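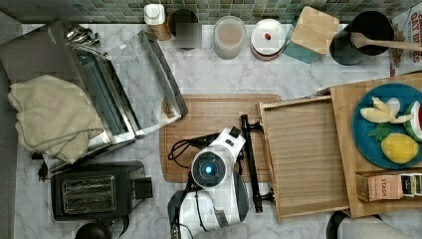 Nakness, 2026-06-29

Plallon long bar handle, dark finish

The Plallon is a long bar handle for wide kitchen drawers. It has a round bar and a rounded mount at each end, and it is fixed from inside the drawer front so that no screw heads show on the outside. It suits plain wooden drawers well and looks at home under a pale worktop, where the dark bar gives you something easy to find with your hand.

We sell it singly and in kitchen sets. Knobs and cup pulls in the same finish are listed separately under Arnow.

Size and fixing

Overall length: 400 mm
Fixing: from the back, one screw at each end
Screws supplied: 2 per handle, for drawer fronts up to 21 mm thick
Suitable for: drawers, wide cupboard doors, pull-out boards
Not suitable for: towel rails, grab rails, outdoor use

Measure between the centres of the two fixing points before you order if you are replacing an old handle. The overall length is no help here, as two handles of the same length can have their fixings in quite different places. Full measurements are on the paper template, which you can print at home. Check the printed ruler on the template against a real one first - many printers shrink the page slightly unless told not to.

The finish

Dark, close to black, with a shine to it. In strong light a little copper colour comes through along the edges. The tone varies slightly from one batch to the next, so if you are doing a whole kitchen please order everything together. We can't promise a match with handles bought earlier, though we will try if you send us one to hold against the stock.

The bar is smooth. It does show fingermarks, more so near a cooker or a toaster oven where hands tend to be greasy. A damp cloth with a drop of washing-up liquid takes them off. Dry it afterwards with a soft towel. Do not use scouring powder, wire wool, vinegar or limescale spray, all of which will take the colour off and leave bright patches that cannot be touched in.

With use, the places your fingers meet most often will get lighter. We do not treat this as a fault. If you would prefer a finish that stays the same all over, look at the plain steel version.

Fitting

Empty the drawer and pull it right out if the runners allow it. Tape the template to the front, mark both holes with a sharp pencil and make a small starting dent in each. Drill from the outside with a scrap of wood clamped behind the front, which keeps the inside face from splintering. Try the screws by hand before picking up a screwdriver. Both should go in a few turns before you tighten either one.

Bamboo fronts need a sharp bit and a slow speed. The grain is hard and a blunt bit will wander along it. On a front made up of two panels, keep the fixings clear of the seam, even if that means moving the handle off centre.

Leave enough clearance if the drawer is next to a wall or a tall appliance. The mounts hold the bar well away from the front and we have had returns from people who fitted the handle on a corner unit and then found the neighbouring drawer would not open past it.
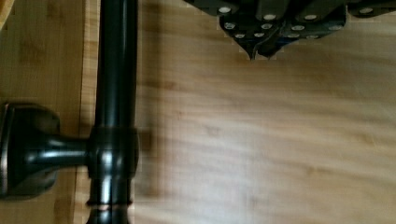
Longer screws are available for thicker fronts and cost nothing extra if you ask for them with the order. Shorter ones we do not stock, but the supplied pair can be cut down with a small hacksaw. Run a nut on to the thread before you cut, then wind it off afterwards to clean up the end.

Check the screws after a few weeks. Wooden fronts settle a little under the mounts and a quarter turn is usually enough. A handle that still works loose after that probably has an oversized hole behind it, and a washer on the inside will sort it out.

Orders and returns

Single handles are normally sent within 7 days. Sets for a whole kitchen take longer and we will write to you with a date. Orders for the Chou range are held back until August, so if you are mixing the two please say whether you want them sent together or separately.

Handles can be returned unused in their wrapping. Once a handle has been screwed to a drawer we can only take it back if it is faulty. Please keep the screws with it, including any spare ones.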